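Floor drift in headset station, Vesach science hall
Opened 2020-08-29 | Reading time: 3 min | 4 comments
Print this page | Send by e-mail

Status: closed, with one open point
Software: Prurnudico player
Hardware: headset station with two hand controllers, Trendik sensor bars on the wall

Problem as reported

The floor in the virtual rooms moves slowly to the left while a visitor is wearing the headset. After 10 minutes of use the visitor stands beside the virtual path and not on it, and when he or she reaches for the virtual lever the hand passes next to it. A restart of the player puts everything back in place, but then the drift begins again. The explainers on the floor have been restarting the station between school groups, and this makes a long line.

First check

I cleaned the front of both sensor bars and the outside of the headset with the dry cloth. The left bar had many fingerprints. No change in the drift.

I looked then in the log of the player. There is a warning "reference lost, using last known" which repeats. I counted it 21 times in one morning. In the log of the second station, which is the same model and works well, the warning does not exist. So I decided to leave the software in peace for the moment and look at the room.

Second check

The station stands next to the Lebrun mirror exhibit. The mirrors were turned in spring so that wheelchair users can reach them better, and one of them is now facing our right bar. I covered this mirror with a gray blanket and let the station run with the headset on the stand. The warning came less often, but it still came.

I exchanged the USB cables of the two bars. No difference. I put them back as before, so please do not trust the paper labels on the cables, the ink is almost gone. I will write new ones.

Third check

I measured the height of the bars from the floor. In the setup file both are written as 900 mm. The left one is correct. The right one hangs at 510 mm, because it was moved to the lower bracket when the wall was painted, and it was never moved back. The player does not complain about this at start. It only tries to make the two bars agree and, in my understanding, it corrects the floor a little bit each time.

Solution

1. Right bar moved back to the upper bracket, screws tightened.
2. Room calibration done again from the start, with no visitors inside the tape.
3. Mirror turned away from the bar. The new angle is still good for wheelchair users, I tried it sitting on a chair.
4. Old calibration file renamed and kept in the same folder.

After this I used the station myself for one full program and the floor stayed where it should. The warning came one time, during start, and this is normal also on the second station.

Open point

The player should compare the bar heights with the setup file and show a message. I have sent this wish to the Prurnudico support desk and I wait for an answer. I will look at the log again in November.

Comments: 4 | Shares: 0
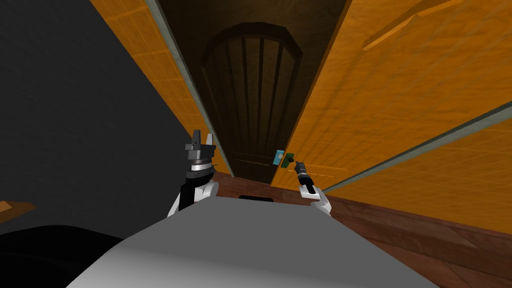

For testing the drift after any work on the bars, please do not use the underwater program, even if the visitors like it most. Everything in it is floating and the eye has nothing to hold on to. Better is a narrow corridor with a dark wooden door at the far end, because the door gives you one clear target. Stand on the tape cross, look at the door, and check from time to time that it is still straight in front of you. If it goes to one side while your feet did not move, please open this ticket again and attach the log.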